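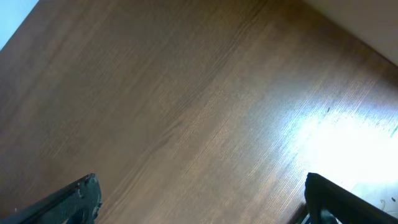 So my project was a fashion magazine, a real paper one, called Zarmont. Ms. Kowalczyk said the report can be informal as long as it says what I did and what I'd change, so I'm taking her at her word.

The idea started back in April when Mei Alcantara and I were going through a stack of old issues of Pekholm at her aunt's place and noticed how much of each one was ads. I mean, we knew, but we'd never really looked. I wanted to see if you could make a style magazine with people from our own school in it, wearing clothes they already owned, and have it still feel like a magazine and less like a yearbook.

## Who did what

I was editor and I wrote most of the text. Mei did layout. Paloma Mbeki took the portraits and Cheng-en Yau did hair (he is really good, and he did his own too, which is the one on page 4). Bernadette Castellanos was our cover. I asked her because she walks like she's late for something and I thought that would come through even in a still photo. I think it did!

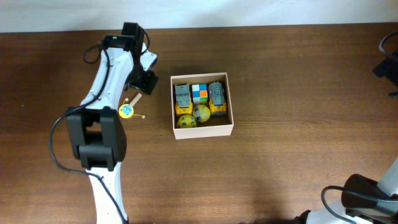
*Robot arm at the brown table.*

## The shoot

We shot nine people in one afternoon and that was way too many. The first few got half an hour each and the last two got maybe ten minutes, and you can tell, because the last two are both standing against the same stairwell door with the same look on their faces. Paloma warned me about this when I made the schedule. I had put zero minutes between people, as if everyone would just appear already dressed.

The other problem was shoes. I told everybody to bring two outfits and I never said a word about shoes, so there's a gorgeous green velvet jacket (Bernadette's grandmother's) over gym sneakers.

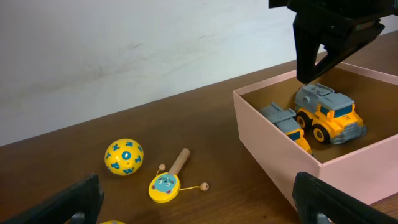

We cropped that one at the knee and it ended up being my favorite picture in the issue, but I can't say it was planned. The jacket got a full page. I wrote a short piece to go beside it about where it came from, and Bernadette's grandmother corrected two things in my draft over the phone.

## Writing and layout

The limit for text was 3000 words and I came in at 2761, after cutting an entire column on belts. I don't miss it. 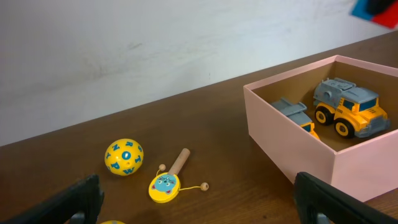
Color was the thing Mei and I argued over most. She wanted the cover in black and one red, very serious, and I kept asking for something softer with a jolt in it. What I was after is pretty much the pale pink of that box with the yellow of the toy trucks inside, plus a little gray so it doesn't get too sweet. Mei tried it with a pink background and yellow type and the name was impossible to read from across a room. We ended up with pink background, gray title, and one yellow stripe down the spine side. She still likes hers better.

## Printing

We printed 300 copies at Solitz on their cheaper uncoated paper. Dark photos came out muddy, especially the stairwell ones. If I did it again I'd pay for a test page first. We gave most of them away outside the Sala café and kept a small stack for the library.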